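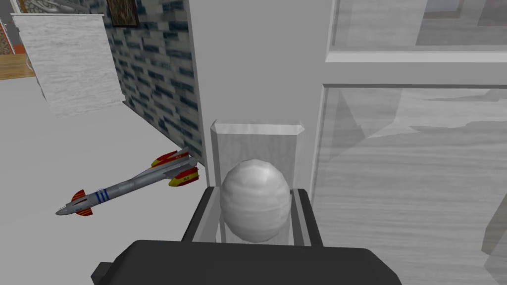 How to boil eggs for a salad

Updated 09/10/2021

Use eggs that are a week or so old. Very fresh ones are hard to peel and you lose half the white with the shell.

Bring a medium pan of water to a rolling boil. Lower the eggs in with a spoon, turn the heat down until the water is just bubbling, and set a timer. Seven minutes gives a soft yolk, nine a firm one. Add a minute for large eggs straight from the fridge.

While they cook, fill a bowl with cold water and a handful of ice. Move the eggs across when the timer goes and leave them for ten minutes.

Tap each egg all over on the worktop, then peel from the wide end, where the air pocket is. If the shell sticks, peel under a running tap.

For 2 people, halve four eggs over 400 g of cooked new potatoes and dress with oil, vinegar and chopped chives. Unpeeled eggs keep in the fridge for a few days. Once peeled, eat them within 24 hours.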